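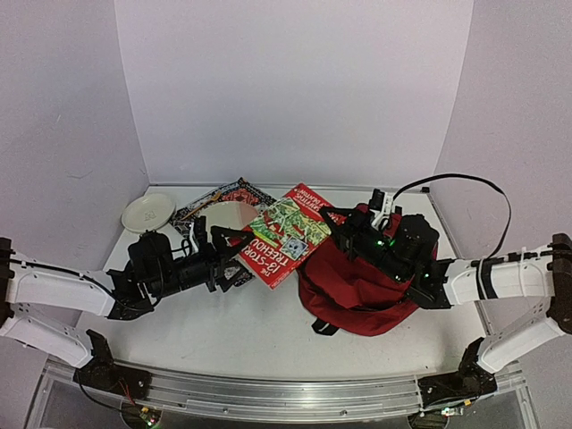 Figure 1. Items for the picnic bag set out on the table: plates, patterned cloth, book and red backpack.

What Goes in the Bag? A Packing Project
Korkor Owusu, with Craig Hepburn
Design for Everyday Life, Starkville

Why we picked this

My family does a picnic at Lamptey Park pretty much every time the weather lets us, and every single time somebody opens the backpack and finds a bent book or a plate with crumbs stuck to it from the last trip. So when we were told to study "an ordinary task done at home," I knew right away what I wanted to do. Craig wanted to do shoe storage. I won (sorry, Craig!).

Our question was pretty simple: does the order you pack things in change how easy the bag is to unpack when you get there?

What we used

We kept it to stuff we already had. The red backpack is mine and has been through a lot. It doesn't stand up by itself when there's nothing much in it – it just kind of flops over – and that ended up mattering more than we thought it would. The patterned cloth works as a napkin, a wrapper or a tiny picnic blanket, depending on who you ask. We had two plates, one cream-white with a small gray square design and one that is mostly pale green with some pink. The book is one of the Treehouse ones, a paperback my little cousin has read to pieces. We also had a thin wooden stick, and that was our "thing that always gets lost at the bottom."

What we did

We tried three packing orders. In the first one the book went in against the back of the bag, then both plates, then the cloth on top. In the second, the plates got wrapped in the cloth first and the book went in after. The third was what Craig calls the Plamham method, after the street he grew up on, and it means you shove everything in and hope.

Each of us packed and unpacked the bag seven times per order, on a plain table with everything laid out beforehand. We took turns with the timer and wrote notes right after each round. I also weighed the backpack with everything in it, and our heaviest load, with two full water bottles and lunch for four added, came to 3,299 grams.

What we found

Wrapping the plates was the slowest way to pack, but it was so much nicer on the other end! You pull out one bundle, open it up, and the cloth is already under your plates. The plates also stopped clinking, and that had been driving me crazy.

Putting the book in first kept its corners the flattest, and it gave the floppy backpack something like a spine. The Plamham method was the fastest to pack and the worst at everything else. The stick went missing in almost all of those rounds, and once it poked out through the zipper.

Problems

We only used one bag. A stiffer one would probably change things a lot, and Craig has an old Sisano hiking pack we meant to try but he couldn't find it. I also got quicker as we went along, so my later rounds look better than they should. If we did it over, we would mix up the order of the rounds.

Next steps

In February we want to try a fourth order, with the book at the back and the wrapped plates in front of it. My aunt says she has packed that way for years and could have saved us the trouble.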